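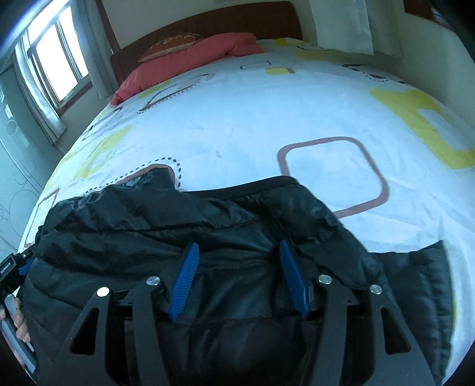
Enero, casi las once de la noche

Hoy me he pasado la mañana entera pellizcando ropa, y lo escribo así porque si mi madre me preguntara en qué trabajo tendría que contestarle eso mismo. Remedios Samonte me dejó anoche las dos pinzas de mano para que las comparase con calma en casa, la Zelix y la Prenau, y yo, que soy de empezar por lo difícil (ya me conozco, y ella también), me fui derecha al plumífero negro. ¡Qué prenda más traicionera! La tela brilla, resbala, se hincha por donde no la tocas, y cuando crees que tienes un buen pliegue entre los dedos resulta que has cogido aire.

Empecé con la de las almohadillas azules, la Zelix. Entrando desde arriba, con las puntas en uve y cerrando despacito, me levantó el anorak de la cama 37 veces sin soltarlo; luego paré a por un café, porque la muñeca ya protestaba. Las estrías de las almohadillas se nota que ayudan, sobre todo si pillas la costura entre dos rollitos de pluma. En cambio, en mitad del rollito, donde está más gordo, hay que apretar bastante más de lo que a mí me gusta.

Con la Prenau me quedé en 22, y eso que le tengo cariño. Es más ligera, el gatillo va suavísimo y para las camisetas del otro día fue una delicia, pero con el nailon patina y se me cayó la chaqueta al suelo no sé cuántas veces. Quizá sea cosa de las gomas, que están gastadas. Tengo que preguntarle a Remedios si en Soriano nos mandan un juego nuevo antes de ponerla verde en el informe, que sería una injusticia.

Otra cosa que quiero apuntar para que no se me olvide: con la cámara tan abierta, los bordes se curvan muchísimo y las esquinas salen negras. Veo muy bien las puntas y la tela, que es lo que interesa, pero al mirar las tomas me cuesta calcular a qué distancia queda el borde del colchón. Mañana probaré a subirla un poco en el soporte.

Me duele el pulgar y el edredón está hecho un higo. Aun así, he disfrutado como una cría. Falta probar con la bufanda y con los calcetines, y llamar a Paltwood por lo del tornillo.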